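Bedside drawers, rooms on the second floor

The round nightstands are now in all 21 rooms on the second floor of the Semurow guesthouse, and the old square ones have gone down to the storage room. Ha-neul Maeng is selling those to staff before they go to the dealer. Ask her for the price and bring your own cart.

The new stands have one curved drawer. Da-eun Ra would like the drawers stocked the same way in every room, so that whoever has the floor on a given morning can check a room quickly. Pocket tissues go in the drawer. The notepad stays on the desk by the window and the room guide stays on the shelf over the kettle. We have had all three turning up in the drawer, and guests then call down asking for the Wi-Fi page.

The tissues are the gold Breeze packs, with the little cream tab near the top.

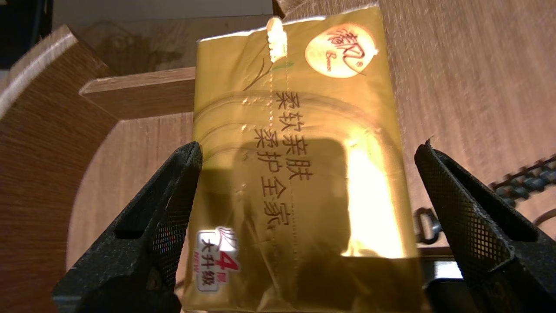
What to do in each room

Open the drawer all the way and look to the back. Small things roll there, mostly earplugs and coins. Anything a guest has left goes in a bag with the room number on it and then to Ok-hee Yeo at the front desk.

Take out loose paper and used tissues. Replace an opened pack after every checkout, even if it is nearly full. Opened packs can go to the staff room.

The telephone stays on top of the stand, toward the back, with the handset in the cradle. Wipe the keypad with a dry cloth only. Two phones were sent for repair this month after being sprayed. If the cord is badly twisted, let the handset hang until it unwinds and then put it back.

Close the drawer before you make the bed. The gap on that side is narrow and a fitted sheet will catch on the open drawer.

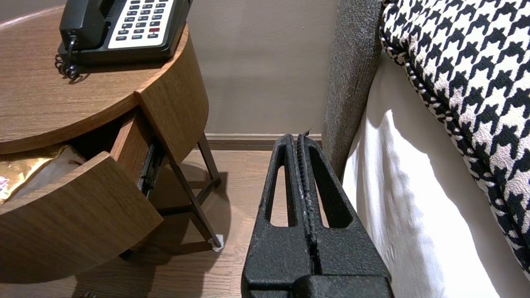
Nightstand with the drawer open, bed to the right.

Cartons of tissues are on the lower shelf of the linen closet, 64 packs to a carton. Write down what you take on the sheet inside the door. So-yul Na reorders on Fri 20 February and will go by the sheet, so please fill it in before then.

If a drawer sticks or comes off its slide, leave it as it is and tell Mal-soon Ko. She has the right screwdriver and a few spare parts.

Semurow Guesthouse staff newsletter | Contact: front desk, ext. 925 | Back to top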